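# Oil or hard wax for a butcher-block top? (long, sorry)

**trirora_tess**

Hi all - I've been reading this board since January and finally have something to ask. I'm fitting out the back half of our shop in Urel and I need to settle on a finish for the worktop I'm ordering. I want the pale striped look, and this one is about the color I'm after:

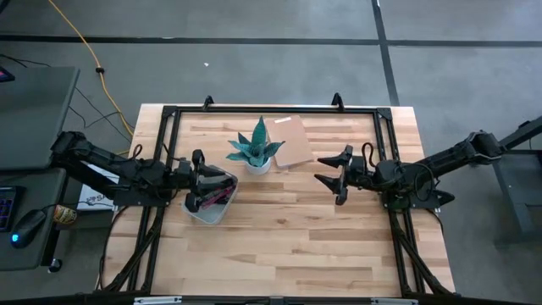 *Butcher block, long pale strips, a bit of honey brown mixed in.*

My aunt swore by plain mineral oil and did her kitchen counter every few weeks for as long as I knew her, usually with the radio going and the dog shut in the hall. I loved that counter. But I'm not sure I have her patience, and a hard wax oil sounds so much easier to live with. The top will see glue, coffee, cardboard boxes and the odd sandwich. The quote I have is $451 unfinished, and I'd hate to ruin it in the first week. What would you do?

---

**oldplane_idahosa**

Welcome! Lovely color, and please don't let anyone talk you into staining it.

I'm firmly in the hard wax camp. I put two thin coats on my bench, buffed off everything that would come off, and left it alone until it had cured. Coffee wipes right up. Glue pops off with a scraper if you catch it the next morning. Go thinner than you think you should - my first try was much too heavy and stayed tacky for ages, and I had a lot of quiet evenings to think about that.

---

**mrs_dovetail**

I'll have to disagree with my good neighbor above, and I say it with affection. Wax oil is wonderful until you get one bad spot in the middle, and then you're blending a patch and squinting at it from the doorway. With mineral oil you sand the spot lightly, wipe more on, and go have your lunch. Mine has had 3,044 cups of tea set down on it (my husband keeps a tally, don't ask) and it still looks friendly.

Whatever you choose, do the underside too! A top that's sealed on one face only can cup on you when the heating comes on.

---

**oldplane_idahosa**

I have patched mine twice and I dare you to find where. But yes, yes, yes to the underside. And the end grain, which drinks like a camel.

---

**flatpack_fred**

Mineral oil under glue-ups, though? It never really dries. I had oil creep into a pale box lid I was building and the finish wouldn't take there. For a kitchen, sure. For a shop I'd go wax oil, or keep a sheet of hardboard over the part where you glue.

---

**mrs_dovetail**

That's fair about the glue-ups, Fred. I mostly roll pastry on mine.

---

**trirora_tess**

Oh, you are all so kind, and now I'm more torn than before! The hardboard idea is a good one and I have an offcut that might do. I think I'll ask for a spare piece when I order, finish half of it each way, and spill coffee on both. Does anyone know how long wax oil needs in an unheated room? Mine gets pretty chilly at night.

---

**oldplane_idahosa**

Longer than the can says. I gave mine three weeks before I put anything heavy on it. If you can bring the test piece indoors, do, and be sure to lay your oily rags out flat outside to dry before you throw them away - never leave them in a heap.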